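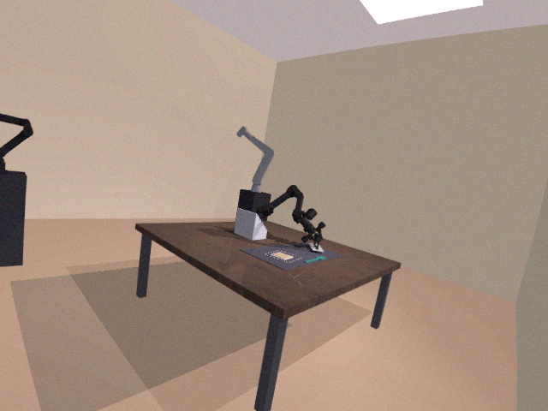

Simulator render: O. Brandes, course files. Reuse permitted with credit.

Unit 11: Comparing grippers without fooling yourself

Read this before the lab. Last June half the group read it afterward, and their reports were very creative.

The task is small on purpose. The black arm works over the dark mat, where you'll find a flat board, a thin teal-green piece and a small white object. You'll start with the white one. It is flat and angular, so there isn't much for a finger to get hold of, and grippers that look brilliant on a foam cube tend to lose their confidence. The light gray arm on the same base stays parked upright for this unit. Leave it there.

You have two gripper models to compare, Dodach (two straight fingers) and Skokden (same reach, softer pads). Run each one 74 times from the same start file. Change the gripper and nothing else. If you also change the approach speed, you have compared two approach speeds, badly.

What to log for every run:
Gripper and seed
Height of the fingertips at closing
Whether the object left the mat
Whether it was still held at the end of the lift

Those last two are separate columns. A Grasance log handed in last year merged them and reported a fine success rate for throwing things.

On contact settings: the simulator will happily let fingers sink into a tabletop if you ask for large time steps. Use the 850 file, which has the step size fixed. Friction is a guess in both models – my guess, so argue with it in the report if you like, but argue with numbers.

Shadows matter only for the camera part, Unit 19. Until then the controller reads object positions straight from the simulator, a luxury the real bench in Ruawai doesn't offer.

Hand in the log, one plot and a page of text. Failed runs stay in.

Ottmar Brandes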